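Jukuner Field, Home Side
Pregame inspection, Thursday, varsity football
Inspector: Nasrin Farahani

Goalposts and pads: OK. Pad on the north post was refastened at the bottom strap.

Playing surface: OK with comment. Soft spot near the left hash at the 10, filled and tamped. Check again at halftime.

Sprinkler heads: OK. All caps flush with the turf.

Pylons and yard markers: OK. One pylon replaced, old one thrown out.

Sideline: needs work. Bench on the visitor side sits too close to the line. Move it back another 5 feet before warmups. Keep phone cables behind the bench.

Helmets and shoulder pads: OK with comment. Two chin straps on the Gerkmont helmets were cracked and have been swapped. Spare straps are in the equipment room, second shelf.

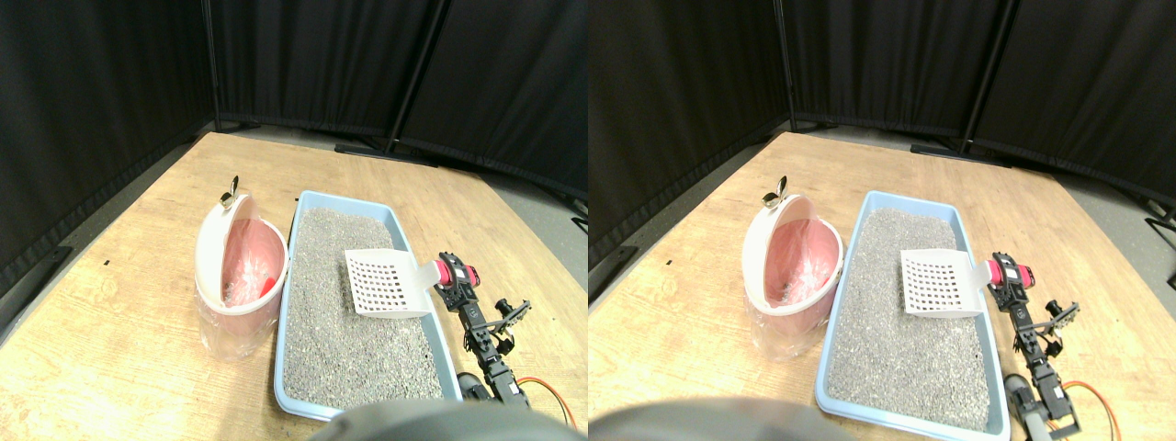
Soon-im Sun asked that the blocking sled be added to the list, as the left pad has been turning on its bolt all week and a lineman could catch a hand in it. Added below.

Blocking sled: fail. Do not use until the bolt is replaced. Tagged and moved behind the fence.

Bleachers: OK. Posted limit is 200. Handrail on the east stairs is tight.

Lights: OK. One lamp out on pole three, reported to Tradent.

First aid: OK. Ice, splints and stretcher at the 50. AED battery shows green.

Ambulance access: OK. Gate unlocked at 5, lane clear of cars.

Recheck the bench and the soft spot, then initial this sheet and leave it in the press box.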